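Clirkaven Tightens Limits on Reusable Plastic Tableware

February 26, 2021

Clirkaven has issued a revised purchasing standard for reusable plastic tableware used in its school and day-care kitchens. The standard takes effect in June and applies to plates, bowls and cups bought under new contracts. Stock already in service may be used until it fails inspection.

Under the revision, each product line must complete 800 commercial dishwasher cycles without cracking, warping or visible crazing. Testing is assigned to the Provby laboratory, which will draw 28 pieces from each production lot. A lot with a single cracked piece is rejected and may be resubmitted once.

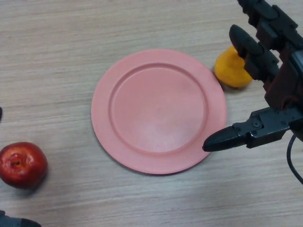

Finlay Shearer wrote in response to the draft that cycle counts alone say little about knife scoring, and asked for a separate abrasion test on the eating surface. The final text leaves abrasion to visual inspection by kitchen staff, with a review of that decision planned after the first contract year.

Colored plastics must also pass a migration test with a mildly acidic solution held at 62 degrees Celsius. Suppliers are required to file results by pigment, so a change of color counts as a new product line.

Two suppliers, Braneo and Nyarko, have submitted samples. Braneo's first lot passed the dishwasher test and was run on to 874 cycles before the first hairline crack was recorded. Results for Nyarko are pending.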